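4.3 Comparing two finger sets on the same arm

Use this procedure when you have a Wirnard gripper with more than one set of fingers and need to decide which set to leave on. It assumes the arm is already bolted down, powered and homed (sections 2 and 3), and that the wrist camera shows a live picture in Unby.

You will need:
Both finger sets, with their screws
The 3 mm hex key from the tool pouch
A bin or tray with side walls
A few small plastic parts
The trial sheet from the back of this manual, or a copy of it

Caution: Press the stop button before you put your hand between the fingers. Closing force stays on after a program ends.

Mounting the fingers

1. Open the gripper fully and press stop.
2. Remove the two screws from each finger. Pull the finger straight out of its carrier.
3. Slide in the new finger with the pad facing inward. Tighten the screws by hand, then give them a quarter turn with the key.
4. Release stop and run Close Slowly from the Tools menu. The tips should meet evenly. If one tip leads the other, loosen both fingers and start again at step 3.
5. Enter the finger set name in Unby under Tool > Fingers. The tip length is loaded from this name. A wrong entry will put the tips too high or too low at every pick.

Note: Smooth pads and knurled pads have the same tip length but different names. Enter the right one anyway, or the log will mix the two sets together.

Setting the trial values

6. Set the closing force to 75 percent. Leave it there for both finger sets.
7. Set approach speed to Low.
8. Set retries to 2. A pick that works on a retry goes in the second column of the trial sheet.
9. Turn on Save Wrist View. Unby stores a picture at the start of each approach, before the fingers go past the wall of the bin.

Checking the wrist view

10. Put one part in the bin and move the arm to the start pose. Both fingertips must be visible, with the part between them or straight ahead of the gap.
11. Look for glare. A glossy bin or a polished counter will throw back the ceiling lights, and the part finder sometimes takes a bright spot for a part. Move the lamp or lower the exposure one step at a time until the part is found three times in a row.
12. Save the pose as Start A. Use it for both sets.

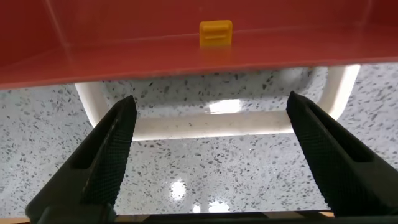
Running the trial

13. Press Run. Keep hands and sleeves outside the marked area until the arm is back at the start pose.
14. After each pick, put the part back by hand with the arm stopped. Turn it a little each time so the fingers do not always meet the same faces.
15. When the first column is full, change fingers (steps 1 to 5) and repeat from step 13. Do not change the force, the speed or the lights.

Caution: If a fingertip touches the bin wall, stop the run. Check the finger screws before going on.

Error 351 means the fingers closed all the way without meeting a part. Write it down as a miss. If it comes up on every pick, go back to step 5 and check the name.

Khoa Hà ran this procedure at the Illside shop in September with both pad types. The filled-in sheets are kept with the Sison controller notes. Ask Vy Vương for a copy.

Go to 4.4 to change the pads without removing the fingers.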